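Lurwood toy library to reopen in the old Kamel Street bakery

Tuesday, January 3, 2023

Families in Lurwood will have their toy library back before the school holidays are out, and going by the number of people who stopped to peer through the front window last week, it has been very much missed.

The library closed in November, when the roof over its old rooms behind the swimming pool let in more rain than anyone could mop up. The toys were dried off, boxed and sent to whichever garages and spare bedrooms had a bit of floor going, and there they have stayed while the hunt went on for somewhere new. That somewhere is the former bakery on Kamel Street, which had stood empty since the Drelari family retired and still, on a warm afternoon, smells faintly of fruit buns.

Coordinator Chathurika Ranasinghe has spent most of the Christmas break there with a paint roller in one hand and a phone in the other. She told us she had picked the colour for the walls (a soft yellow, after a good deal of neighbourly debate) and that the old serving counter would be kept as the borrowing desk.

"The children already think it's a shop, so they may as well have a counter to lean on," she said. "My own two have been playing customers on it all week, and I've been sold the same wooden train more times than I can tell you."

The catalogue now runs to 2153 items, from baby rattles and jigsaws up to the big ride-on tractor that has been out on loan almost without a break for years. Everything has had to be checked, washed and relabelled before it goes back on the shelves, and puzzles with missing pieces are being set aside in the hope that the pieces are in somebody else's garage.

A grant of $1000 from Pernance, the hardware store at the top of the street, has paid for new shelving and a low gate across the kitchen doorway. The store has also offered the use of its car park on opening morning, a kindness that anybody who has tried to park on Kamel Street on a Saturday will appreciate.

Yearly membership stays at $30 a family, and members can take home 3 toys at a time for a fortnight. Memberships that were current when the old rooms closed will be extended to make up for the weeks lost, and there is no need to fill in a new form. 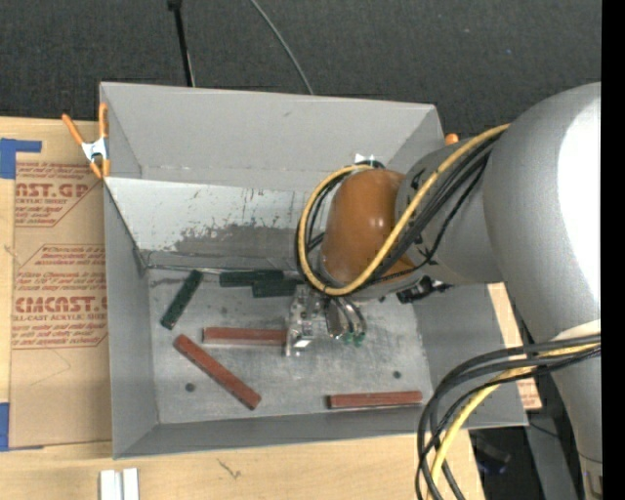 Anyone still holding toys borrowed before the closure is asked to hang on to them until the doors open, and there will be no late fees. Donations of clean toys in good order are welcome from opening day, though Ms Ranasinghe did ask, very nicely, for no more soft toys just at present. The bears have a shelf and a half already.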